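Segmentation d'instances quand deux pièces se touchent (insertion dans mousse)
Par Aurelia Trummer, mardi 23 mars
Réponses : 6 | Partages : 2

Aurelia Trummer
Bonjour. Tâche d'insertion dans un bloc de mousse, caméra fixe, RGB seul. La chaîne : Pinomico pour la segmentation et l'estimation de pose, Sistel pour la planification. Le bloc est recalé sans difficulté, quelle que soit son orientation dans le bac. Le problème vient des pièces. Dès que la rouge repose sur la noire, Pinomico renvoie un seul masque, la pose est calculée sur l'union des deux et Sistel propose une prise au milieu du contact. Seuil de fusion à la valeur par défaut. Jeu d'entraînement : 2 104 vues annotées, presque toutes avec des pièces séparées.

k_theta
Il faudrait voir les configurations en question. Le contact se fait sur une face plane ou dans la concavité ?

Aurelia Trummer
Dans la concavité. La première vue produit le masque unique, la seconde passe correctement.
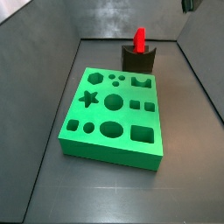
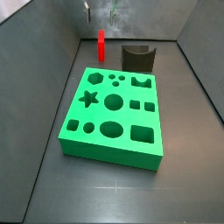
Bloc vert à douze empreintes ; pièces rouge et noire à l'arrière, en contact dans la première vue.

roussel_b
Le contraste rouge/noir est énorme. Un seuillage en HSV avant le réseau règle la question en dix lignes. Chez Roussel on a une cellule qui tourne comme ça depuis novembre, sans réentraînement.

k_theta
Pas d'accord. Ça règle ce couple de pièces et aucun autre : deux pièces de même teinte en contact et on revient au point de départ. Le seuillage tient aussi tant que l'éclairage ne bouge pas, or les parois du bac renvoient déjà des reflets. Le défaut est dans les données. Avec des vues presque toutes séparées, le réseau n'a aucune raison d'apprendre la frontière. Je générerais des empilements synthétiques, et je vérifierais le seuil de fusion : par défaut il est réglé pour recoller des fragments, donc trop permissif ici.
Côté planification, une contrainte manque. Si la rouge est posée sur la noire, l'ordre est imposé : la rouge d'abord. Sistel ne peut pas le déduire d'un masque unique, mais même avec deux masques il lui faut une relation de support explicite, sinon il trie par score de prise.

dukora_dev
+1 sur la relation de support. On l'a ajoutée dans Dukora sous forme de graphe orienté recalculé à chaque cycle. Attention aux faux arcs quand deux pièces sont seulement alignées dans l'axe optique : en RGB seul, une occlusion ressemble beaucoup à un appui. Une seconde caméra lève l'ambiguïté.

roussel_b
Je maintiens que pour 3 références connues d'avance, un graphe de support est disproportionné. Mais si le catalogue doit couvrir les douze empreintes, d'accord, la couleur ne suffira pas.

Aurelia Trummer
Il doit couvrir les douze. J'ai baissé le seuil de fusion : deux masques sur la première vue, mais la noire sort maintenant en deux fragments sur plus de 80 vues du jeu de validation. Je pars sur les empilements synthétiques et je garde le filtre couleur comme contrôle de cohérence a posteriori. Reste à savoir si Sistel accepte des contraintes de précédence modifiées en cours de cycle, la documentation est muette là-dessus.

Contact | Mentions légales | Haut de page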